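Bras gauche qui se met en sécurité en pleine saisie, toujours au même endroit

Forum d'entraide Brirach > Robots et automatismes > Pannes et sécurité

Dede Yakubu
15 septembre 2026

Bonjour à toutes et à tous, et merci d'avance à ceux qui auront la patience de me lire jusqu'au bout, je sais que je suis bavarde ! J'ai monté chez moi un poste à deux bras sur rail, avec des contrôleurs Tuster et une alimentation Fendby commune aux deux. Pendant 3 semaines, rien à signaler. Et puis le bras gauche a commencé à se couper tout seul : il part vers l'objet, il tend le coude, et hop, défaut de communication sur le servo de la pince. Le bras perd le couple et descend d'un coup. La dernière fois j'avais la main dessous (je sais, je sais) et j'ai eu un beau bleu. Si je relance, tout repart comme si de rien n'était. Le bras droit, lui, ne bronche jamais. J'ai déjà changé le servo, sans résultat. Est-ce que je dois soupçonner l'alimentation ? Et surtout, comment éviter qu'il me retombe sur les doigts ?

Pappas39
C'est l'alim. Chez moi c'était l'alim. Prends-en une plus grosse et n'y pense plus.

Ruaridh Gourlay
Bonjour Dede, et d'abord j'espère que la main va mieux ! Je ne serais pas aussi catégorique que mon voisin du dessus. Une alimentation trop juste donnerait des coupures un peu partout, surtout quand les deux bras forcent ensemble, alors que chez toi ça lâche toujours coude tendu. Moi je regarderais le câble de la pince. J'ai eu exactement la même misère l'hiver dernier, en février, et j'ai perdu un temps fou avant de comprendre que le fil tirait sur son connecteur dès que le bras s'allongeait.

Je travaille avec des chaussures et de la petite vaisselle posées au sol, donc les bras vont chercher loin et bas, et le câble souffre à chaque passage.

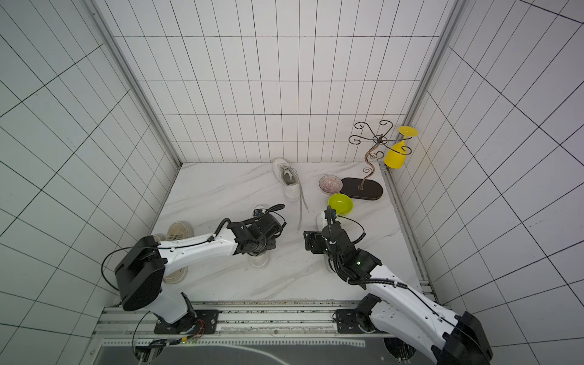

Pour vérifier, coupe la puissance, soutiens le bras, amène-le à la main jusqu'à la position fautive et regarde si le fil se tend. Ensuite tu remues doucement le connecteur, avec la communication seule alimentée si ton contrôleur le permet. J'ai rallongé le mien de 60 mm, avec une boucle souple et 2 colliers pas trop serrés, et je n'ai plus eu une seule coupure.

Pour la chute, regarde ce que ton contrôleur fait en cas de défaut : le mien coupait le couple sur toute la chaîne, et j'ai pu le régler pour que seule la pince se relâche. Ça n'aide pas si le courant saute, bien sûr, donc garde les mains hors de portée tant que c'est sous tension et pose une cale sous le coude quand tu dois t'approcher. Redis-nous ce que donne le connecteur !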